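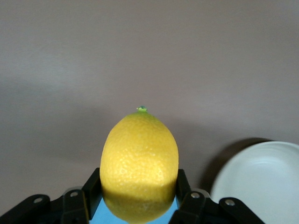 Datasets / Materials handling

Gurnthorpe Pallet Truck Charging Log

README, last edited 6/15/24

What this is

A log of charging sessions for electric pallet trucks and reach trucks at the Gurnthorpe distribution site. Each row is one charging session, from the moment the plug is seated to the moment it is pulled. The log was put together to help fleet managers work out how many chargers they need per shift, and it has since been used to test battery ageing models.

There are 2,000 sessions in the current release. They come from 15 trucks and 6 charging points. Two battery types are covered, lead-acid and lithium-ion, and the type is given for every truck in trucks.csv.

Files

sessions.csv — one row per session, comma separated, UTF-8, header in the first line
trucks.csv — one row per truck, with class, battery type and rated capacity
chargers.csv — one row per charging point, with rated output and bay number
shifts.csv — the shift pattern in force at the site, with start and end times
LICENCE.txt — terms of use

Columns in sessions.csv

session_id: integer, unique, not in time order
truck_id: matches trucks.csv
charger_id: matches chargers.csv
plug_in: local time, 24-hour clock
plug_out: local time, 24-hour clock
soc_start: state of charge at plug-in, per cent
soc_end: state of charge at plug-out, per cent
energy_kwh: energy delivered, measured on the charger side
ended_by: driver, charger or fault
note: free text, mostly blank

Times are local and do move with the clocks. If you need elapsed time across the change, use the duration column in the Nostora export instead, as it is worked out from the charger's own counter.

How it was collected

Chargers report to the site server through a Nostora gateway. Truck readings are taken from the on-board controller when the plug makes contact. The two are joined on charger and time, with a tolerance of 2 minutes. Sessions that could not be matched were dropped. The join script is called peng and lives in its own repository; the version used for this release is tagged there under the same release name.

State of charge on the lead-acid trucks is estimated from voltage and should be treated with care, particularly just after heavy lifting. The lithium-ion trucks report it from the battery management system.

Known problems

Bay 4 had a loose connector for part of the collection period. This shows up as a run of very short sessions ending in fault. They have been left in. Filter on charger_id and ended_by if you don't want them.

Watering and equalising charges on the lead-acid trucks are not marked separately. A long overnight session with soc_end at 100 is probably one of these, but the log can't confirm it.

A few notes were typed by drivers and contain abbreviations. We have corrected spelling only where it stopped a row from loading.

What it should not be used for

The log says nothing about driver performance. Driver names and badge numbers were removed before the join and there is no key. Please don't use plug-in times to guess who was on shift.

The site is unheated on the loading side, so charging times may not carry over to cold stores or to heated warehouses.

Planned changes

Data from the Oltton depot will be added in September. Oltton runs counterbalance trucks as well — trucks.csv will gain a mast_type column to cover them. Existing column names will stay as they are.

Reporting errors

Open an issue with the session_id and the release name. Rows are corrected in the next release and listed in the change log.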